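Writing the Rules Before the Robot Moves
Final project report, Household Robotics Practice course
Claleta, 13/01/2018

When I signed up for this project I thought I'd be building something. My advisor, Bernadette Caron, had other ideas. She handed me the lab's old handling guide, a stapled thing from before my time, and asked me to turn it into a set of rules a new student could follow on their first day with the hand-held gripper. So that's what I did, and I ended up liking it a lot more than I expected (please don't tell my roommate, who had to hear me complain through all of August).

The old guide had 17 rules. A lot of them were about industrial arms, with fences and floor tape and who gets to hold the stop button, and that's fine for the big cell at Gundosari, where our department borrows time. It doesn't help much when you're leaning over a bed with a gripper in your hand, trying to pick up laundry the way you'd want a home robot to do it one day. My version has four sections: before you start, how to approach, how to grip, and when to throw a recording away.

"Before you start" went through the most drafts. Réka Szénási wanted every room cleared before a session. Kálmán Bíró wanted every room left exactly as it was. They argued about it for most of a meeting -- politely, but still! What we settled on is that the surface you're working on can stay as lived-in as you like, but the place where you put your feet has to be clear, and any cable you might step on gets moved to the wall.

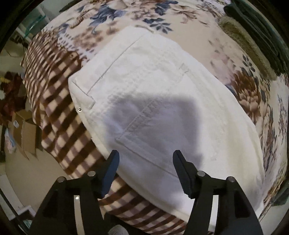
The approach rule is the one I'm proudest of. It says to come in with the fingers open, stop over the item, and decide on your grip point before you close anything. I tried this out on all kinds of clothes, and pants taught me the most. With a white pair like the one on the bed here, you've got a wide waistband, a patch pocket and a metal rivet all close together, and each of those is going to feel different between two fingertips. My rule says to go for a single layer or a plain fold and stay off rivets, buttons and zippers. The old guide just said "grasp securely," and I must have read that line 161 times without figuring out what it wanted from me.

Shadows are in this section too. Your own gripper and arm can darken the spot you care about, and white cloth goes kind of gray when that happens. Zsófia Kovács asked if we should ban it. I said no, a home robot will throw shadows as well, but you should write it in the session notes so whoever uses the data later knows.

Then there's gripping. I wrote that you should take soft things by a corner or an edge whenever there's one you can reach, lift at the speed you'd use to hand something to a person, and keep the item over the bed until you know it's going to hold. Uldis Jõgi tested the draft for me and came back with a page of notes, mostly telling me that "slowly" isn't a rule.
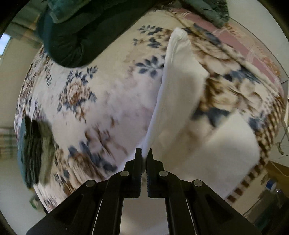
He was right, so I changed it. The text now says to count to 2 in your head between closing the fingers and lifting, and to count again before you move sideways. I know that's not fancy. We looked at putting a real speed limit in there, but the tool we have doesn't show you a speed while you're working, and a limit you can't check seemed worse than a habit you can learn.

The last section was the hardest for me personally. When do you throw a recording away? My first answer was "whenever you drop something," and Bernadette crossed it out with a very thick pen. Drops stay in, with a label. What comes out is anything with a person's face in it, anything with mail or a screen you could read, and any session where the person who lives there changes their mind, even weeks later. I added a short consent sheet for that, based on the one the Bárány group uses for its interviews. It needs another pass, and I'd like someone outside the lab to read it first.

Things I didn't get to: rules for wet laundry, rules for pets (a cat will absolutely walk into your session), and a decent checklist for cleaning the fingertips between homes. Réka is taking over the document next term and she's already renamed the file Ralero, after the shared folder it lives in. My marked-up copies of the old guide are in there as well, coffee stains and all.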